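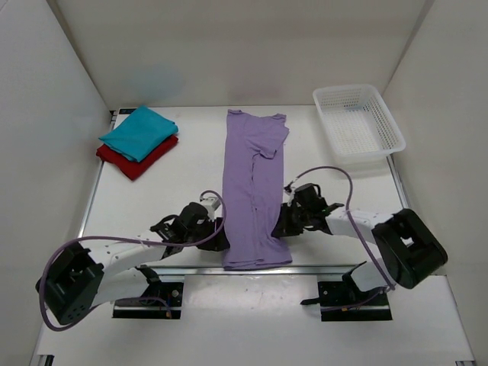 August, reel 5 of Nillau, morning

Took the reel out of cold storage last night and left it in the can to come up to room temperature. Opened at 9. Slight vinegar smell, less than reel 4. Edge code matches the other reels, so it is all one print and the note on the can about a replacement reel is wrong. I've crossed it out.

Footage counter gives 937 feet. Benedikt Wallner had 944 on his sheet from the first inspection. The tail leader is shorter than he lists, which would cover the seven feet, but I'd like him to check before I change the database.

Repairs: 44 splices, nearly all tape, and old tape at that. Redid the ones in the dressing room scene where the adhesive had crept onto the picture. Perforation damage on the sound side through the second half of the party scene. Patched what I could. The Pfister rewind is still pulling to the left, so I wound by hand from there on.

Credits: the supporting actor everyone writes in about is on the end card, spelled differently from the Pakgate listing. I've copied the spelling off the card. Whoever answers the family's letter should use that one.

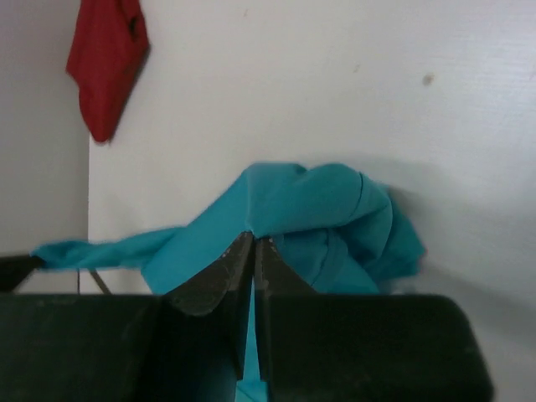
Colour is the main problem with this reel. The cyan layer has faded badly and the party scene has gone pink from end to end. The lead's dress should be a saturated blue-green, close to the crumpled teal cloth here, brighter on the flat parts and deeper inside the creases. On the print the folds have filled in to brown and the flat parts are grey. Red has held up much better. I tried a first correction on frame 3,548, pushing cyan in the shadows only, and the folds came back but her skin went green. Second try with a separate curve for the midtones was better. Saved both.

Andri Nägeli wants a clip for the Cirkus screening. Told him the dressing room scene is fine to use and the party scene isn't.

To do:
Benedikt to recheck tail leader
Order more splicing tape, clear
New belt for the rewind
Reel 6 out of the cold tonight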